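Fold the Uniforms Before They Go Back in the Bag

The Nildale youth league handed out 486 uniforms this season, and I would guess that most of them have spent their lives since then in a ball. They get pulled off in a parking lot, stuffed in a gym bag, washed when somebody remembers, and then moved from the dryer to a chair to the bag again. I think they should be folded. I also think the league should ask families to do it, and I want to make the case here because the last time it came up people treated it as a fussy idea.

I have three kids who have played at one time or another, and for two seasons I handled the uniform return for our end of town. Return day is in November. Families bring everything to the Fikow Street gym and somebody sits behind a table and checks sizes and numbers against a list. When a jersey comes in folded with the number showing, checking it takes no time. When it comes in as a wad, you have to shake it out, find the front, read the number, find the matching shorts, and fold the whole thing yourself before it can go in the bin. One year we had 158 pieces come back in grocery bags with the tops tied in knots.

The common argument against folding is that these are polyester and polyester doesn't wrinkle. That's mostly true of the fabric itself. It is less true of what gets put on the fabric. The numbers on our sets are heat applied, and when they are left creased against each other in a warm car they pick up lines that never come out. After enough of that the edges start to lift. I had to pull 70 jerseys out of circulation after one season for cracked or peeling numbers. Some were old and would have gone anyway. Plenty were not old.

The other argument is that athletic clothes are hard to fold, and I agree with that one. The material is slippery and it doesn't hold a crease the way cotton does. Shorts are worse than jerseys. They are wide, the waistband is heavier than everything below it, and the side panels want to slide in a different direction from the front. If you try to fold them in the air, the way you might fold a dish towel, you will get a mess. They need a flat surface, and it helps if the surface has some texture. A bedspread works. A couch cushion works. A bare kitchen counter does not, because the fabric skates on it.

My method is simple. Lay the jersey face down. Bring in each side so the edges meet in the middle, then fold the bottom up to the collar and turn it over. The number should be on top. For shorts, put one leg over the other, smooth out the side panels, and fold from the hem toward the waistband. Then set the shorts under the jersey and fold the pair once more if the bag is small. If it bunches, don't keep pushing at it. Take hold of the top layer, lift it, let it drop straight, and smooth it from the middle.

The two-color sets are the ones that show bad folding the most. When white panels and a solid color are bunched together you can't tell which side you have, and the trim ends up running in every direction. The lift is the step people skip. They press down on the lump and hope.

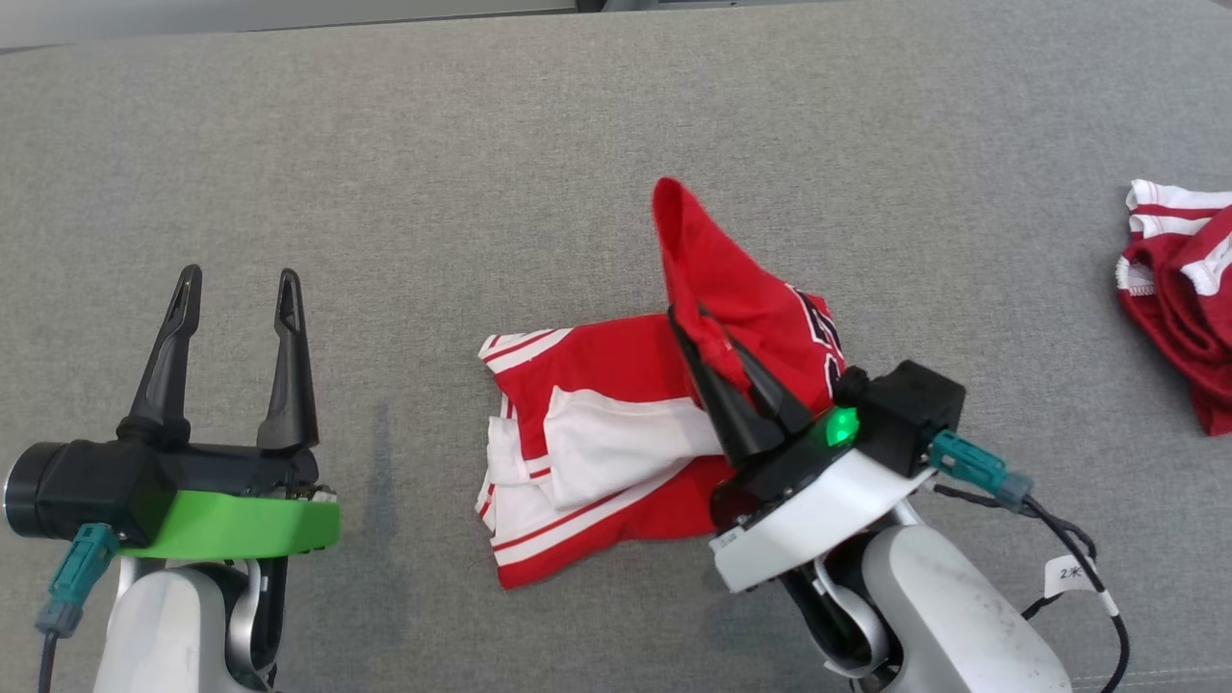

Tustomia, who has boys on the 12-and-under team, wrote back after I posted a shorter version of this on the league page, and she did not agree with me. I'm glad if my kids' stuff gets washed at all, she wrote. We get home at nine, they have homework, and the uniform goes in the machine and then it goes in the bag. If the league wants it folded, the league can buy hangers.

I take the point about time. I have had those nights too, and I am not asking anyone to fold at nine o'clock after a game. But I don't think hangers would solve it. They cost money, they take up closet space, and a slick jersey falls off a plastic hanger as soon as the door is shut. A drawer or a shelf is enough.

The kids can also do this themselves. A seven-year-old can fold a jersey if someone shows them twice. It won't be square, and that's fine. My youngest folds hers a little crooked and the number still faces up, so she can find it in the morning without dumping the whole drawer on the floor.

What I would like from the league is small. Put one line on the return sheet asking for sets to be folded with the number out, and put the same line on the sheet that goes home at the start of the season. Our current supplier, Nyitrai, charges extra to replace single pieces, and that cost ends up in everybody's registration fee.

Posted 30/09/2021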